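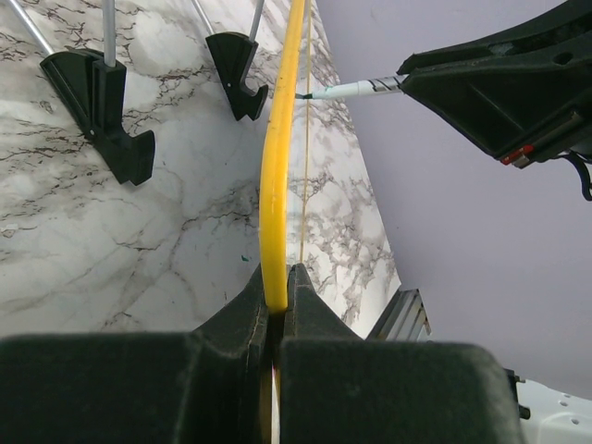
How hard should the fingers squeeze on a cable?

Start at the lowest force setting and creep up until the cable stops slipping. I know that's a boring reply, but every gripper I've tried on the bench wants its own number, and so does every cable.

Zawadi Mwakalinga
July, setup notes for the Nenton fingers

4. Seat both fingers and run the open/close cycle 9 times. Watch that the tips meet evenly.

5. Set the force to 63 on the Nenton. (The Ukton pair needed 82 for the same hold, so don't copy settings across!)

6. Close on the cable a little way from where you plan to work on it. I like a bit of slack in the run – a straight, tight cable hides slipping.

Note: dark tapered fingertips on a bright yellow cable are lovely for the wrist camera. If you're stuck with a black cable, turn the exposure up before you blame the gripper.

7. Bring the second arm in slowly with the marker and stop just short of the cable. Check the gap in both camera views.

Caution: keep your own hands out while both arms are live. I pause the controller even to straighten a string.

8. Make the mark, back the marker arm off first, then save the run. Lukian's sheet has a column for slip and I fill it in right away, or I forget.

If the grip creeps, go back to step 5 and add one notch.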